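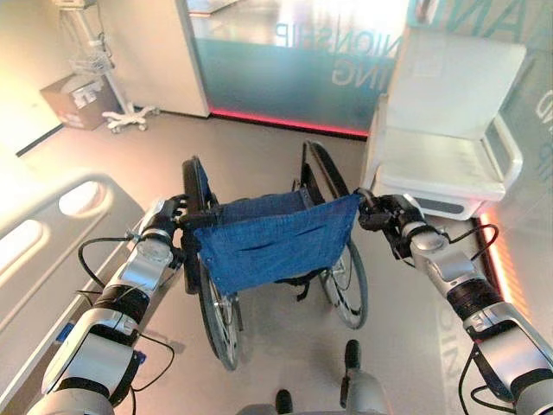
엄마랑 봄나들이, 올해는 윌라리 수목원

작년 가을부터 엄마가 꽃 보러 가자는 말씀을 몇 번이나 하셨는데, 무릎 수술도 있었고 겨울은 또 왜 그렇게 길던지 계속 미루기만 했어요. 그러다 4월이 되고 베란다 화분에서 새순이 올라오는 걸 보니까 더는 못 미루겠더라고요. 그래서 다녀왔습니다, 윌라리 수목원!

휠체어로 나가는 나들이는 저도 아직 서툴러서 전날 밤에 가방을 세 번이나 쌌다 풀었다 했어요. 결국 제일 잘 쓴 건 얇은 무릎담요랑 물티슈, 그리고 엄마가 좋아하시는 보리차 한 병이었네요. 간식은 김밥을 평소보다 작게 말아서 가져갔는데 한입에 쏙 들어가니 드시기도 편하고 흘릴 일도 없고, 이건 앞으로도 계속 이렇게 할 것 같아요.

가는 길은 757번 저상버스를 탔어요. 오전 10시 넘어서 타니까 출근하는 분들이 빠져서 한산했고, 기사님이 경사판을 내려 주시고는 천천히 하라고 기다려 주셔서 얼마나 감사하던지요. 엄마는 창가를 보시면서 여기 옛날에 다 논이었다는 얘기를 정류장마다 하셨답니다 ㅎㅎ
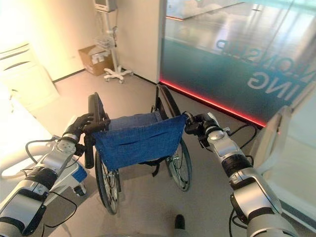
수목원 길은 휠체어로 다닐 만한가요?

정문에서 온실까지는 포장이 잘 되어 있어 편하지만, 연못 뒤쪽은 자갈길이라 돌아가는 편이 낫습니다.

저희는 그걸 모르고 연못 뒤로 들어갔다가 한참 고생했어요. 앞바퀴가 자꾸 자갈에 박혀서 결국 뒤로 돌려 끌고 나왔는데, 엄마는 그 와중에 수선화가 예쁘다고 좀 천천히 가자고 하시고 저는 땀을 뻘뻘 흘리고요. 그래도 수선화는 정말 예뻤어요. 노란색만 있는 줄 알았는데 하얀 꽃잎에 가운데만 살구색인 것도 있어서 둘이 한참 들여다봤습니다.

온실 안은 생각보다 더워서 겉옷을 벗으셔야 해요. 입구에 작은 턱이 하나 있는데, 혼자 미시는 분은 뒤로 돌아서 큰 바퀴부터 넘기시면 훨씬 수월해요. 재활병원 선생님께 배운 방법인데 나와서 이렇게 요긴하게 쓸 줄은 몰랐네요.
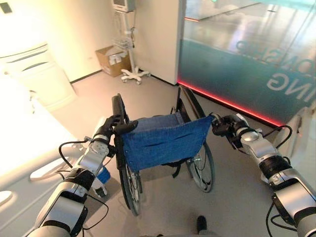

점심은 온실 옆 벤치에서 먹었어요. 바람이 조금 불긴 했지만 담요를 덮으니 괜찮았고, 엄마가 김밥을 남김없이 다 드셔서 저는 그게 제일 기뻤습니다. 병원에 계실 때는 뭘 해다 드려도 두어 번 드시고 젓가락을 놓으셨거든요. 옆 벤치에 앉은 할머니랑 금세 말을 트시더니 쑥개떡까지 얻어 드셨고요. 저희 엄마 친화력은 정말 못 따라갑니다.

기념품 가게에서는 제비꽃 모종을 하나 샀어요. 집에 와서 바로 분갈이를 해 줬는데 흙이 모자라서 옆 화분 흙을 조금 덜어다 썼어요(괜찮겠죠?). 혹시 제비꽃 오래 키워 보신 분 계시면 물을 얼마나 자주 주시는지 댓글로 좀 알려 주세요. 엄마는 매일 주라 하시고 가게 분은 겉흙이 마르면 주라 하셔서 아직 의견이 갈리는 중이에요.

다음 달에는 장미가 핀다니까 김밥 재료부터 미리 봐 두려고요.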